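3.2 Storage of soft items on open shelving

The second part of the study looked at how small household items are put away when the only furniture on offer is an open wire shelving unit. Closed cabinets were covered in Section 3.1. Open units are common in rented homes in Usstead, where many apartments have no built-in closet, and they raise a problem that cabinets do not: round or soft items roll, sag, or slip between the wires. Most households in the interview stage dealt with this by adding a bin.

We used the same type of unit at each site, with one lower level kept for mixed items. Books and binders were stood upright. Folded cloth could be placed beside them or used to hold them up. Plush toys went into a fabric bin or were left on the shelf, as the person tidying preferred. The bins came from two suppliers, Amska and Muli, and neither had a lid. Participants were told to put things where they would look for them later and were given no time limit.

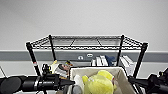
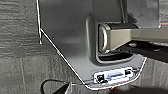
Figure 6. Rallgate site. First panel: the shelving unit, with upright white books or binders and a beige fabric bin holding plush toys. Second panel: gray molded panel with a recess and a square metal tube.

Bins were treated as a category in themselves. Once one toy had gone into a bin, later toys tended to follow, even when there was free shelf space nearby. Participants who started with the books usually placed the bin last and fitted it into the remaining width. Those who started with the toys put the bin near the middle and built outward from it.

Soft bins lost their shape when filled unevenly. This did not bother most participants, but 3 of them took everything out and began again with the heavier items at the bottom. Across all sites we logged 200 placements on the lower level. Placements into a bin were quicker than placements on bare wire, where people often paused to check that an item would stay put.

Small figures were the least consistent group. Some participants binned them with the plush toys, while others stood them at the front of the shelf and described them as being on display. We coded the two cases separately, and the difference is taken up again in Section 4 with the interview answers on display and storage.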